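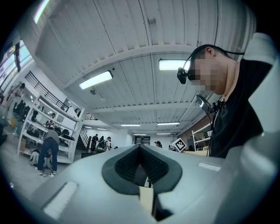
Ardalan Nouri wrote that he put the first trap behind the flour shelf in the evening and had moths on the glue by breakfast, and that he wished he had started with the pantry and left the closet alone.

Stosilow 73 Pantry Moth Trap
by Randent

Pack of 2 traps with 2 lures
Item: Stosilow 73
For indoor use in kitchens, pantries, food storage rooms and pet food areas

Overview

The Stosilow 73 is a folding glue trap for Indian meal moths and the other small moths that get into flour, cereal, birdseed and dry pet food. A lure inside the trap gives off the scent of a female moth. Male moths follow it in and get stuck. With fewer males around, fewer eggs are laid in your food.

The trap contains no insecticide. It has no smell that people notice. It can sit on a shelf beside closed food packages, but the glue should not touch food or dishes.

Each lure works for nine weeks after the pouch is opened. Randent suggests writing the opening date on the side of the trap in pencil. There is a line for it next to the fold.

What it catches

Indian meal moth
Mediterranean flour moth
Almond moth
Raisin moth
Tobacco moth

What it does not catch

Clothes moths are not drawn to this lure. If you are finding holes in wool sweaters or rugs, you need the Selia closet trap, sold separately. The two traps look alike when folded, so check the label before you buy. Selia has a green tab and Stosilow has an orange one.

It also will not catch weevils, flour beetles or ants, except for the odd one that walks across the glue.

How to set it up

Find the source first. Take everything out of the pantry and look for webbing, clumps or small cream-colored larvae. Common places are birdseed, nuts, whole grain flour, dried fruit, chocolate and pet treats. Unopened boxes are not safe, as larvae can chew through cardboard and thin plastic. Bag up anything infested and take it to the outside trash the same day.

Vacuum the shelves, paying attention to peg holes and the gaps along the wall. Wipe down with warm soapy water and let the shelves dry.

Fold the trap along the scored lines. Peel off the paper to uncover the glue. Open the lure pouch and press the lure onto the middle of the glue. Wash your hands afterward, or you will carry the scent around with you.

Place the trap at shelf height or a little above. Keep it away from windows, outside doors and fans. A trap by an open window can pull moths in from outdoors, and a fan will scatter the scent.

One trap is enough for a normal pantry. Use the second in another room if you store food there, such as a garage or basement. Do not put both in the same cupboard – the scents overlap and the moths have a harder time finding either one.

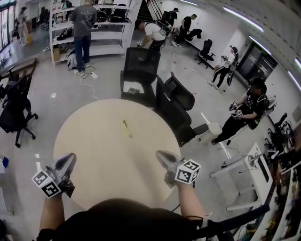
Round table, hand-held grippers and mesh office chairs.

What to expect

You will usually see the most moths in the first days. The count then falls, and it may climb again some weeks later as eggs already in the cracks hatch and grow up. This is normal and does not mean the trap has failed. Leave it in place and check the food again.

If the catch stays high for the whole life of the lure, there is still a source somewhere. Look behind the stove, in decorative corn or dried flowers, inside the toaster tray, and in any bag of seed kept in a closet. Old mouse bait is another one people miss.

The trap catches adult males only. Larvae do not eat clothing or wood, and the adult moths do not bite.

Storage

Keep spare lures in the sealed pouch in a cool place. Below 69 degrees is best. They can also go in the freezer, where they will keep until the date printed on the pouch. An opened lure cannot be resealed.

Details

Material: coated paperboard
Glue: non-drying, non-toxic
Lure life: 9 weeks
Hanging hole: yes, string not included
Disposal: household trash

Common questions

Can I use it around pets?
The trap is not poisonous, but the glue is a mess in fur. Place it where cats and dogs can't reach. If glue does get on fur or skin, rub in a little cooking oil, then wash with dish soap.

Can I reuse the trap with a new lure?
Yes, if there is still clear glue. Once dust has settled on it, replace the whole thing. Lures are sold alone under the Ghaffari refill name and fit both this trap and the older flat version.

Will it end the problem by itself?
In a small infestation, sometimes. In most homes it needs to go along with a cleanout and sealed containers. Glass jars with a rubber gasket or hard plastic bins with a tight lid work well. Zip bags do not.

Can I hang it outside near the bird feeder?
No. Rain and dust ruin the glue, and there are more moths outdoors than any trap can hold.

Does it help to freeze flour?
Yes. A week in the freezer kills eggs and larvae. Let the bag come back to room temperature before opening it so moisture does not collect inside.

Returns

Unopened packs can be returned with the receipt. Lures with an opened pouch can't be taken back. If a pouch arrives torn, keep the packaging and contact the store where you bought it for a replacement.

Related items

Selia Clothes Moth Trap
Ghaffari Refill Lures for pantry traps
Randent Shelf Crevice Brush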